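Stiris will license its hinge coating to Gekdale under a deal that leaves the price blank, according to a filing made Monday. The coating, a ceramic layer for folding devices, is covered by 213 patents and pending applications.

Gekdale gets exclusive use in tablets. Stiris keeps watches and medical parts.

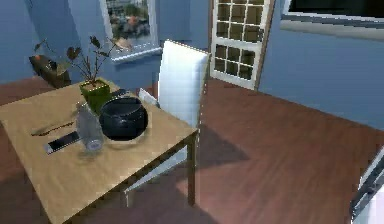 Payment comes in 3 stages, the last tied to output at the Talavera plant. The filing blacks out each amount. Stiris booked no license income in the prior quarter, so the next report should narrow the range.
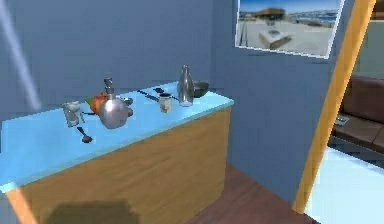 Page last changed: June

Sum-yee Kwan, who covers parts suppliers at Waltow, puts the first payment below the second. "The test work is paid for up front, and the rights come later," she wrote in a note to clients.

The exclusive term runs 2 years and can be renewed once.
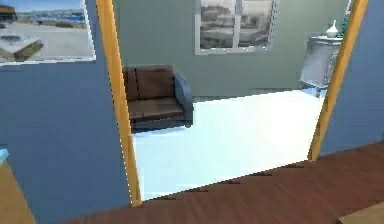
Stiris employs 694 people and will move none of them to Gekdale. Any patent filed jointly during the term stays with Stiris.

Contact the editors | Copyright, all rights reserved | Back to top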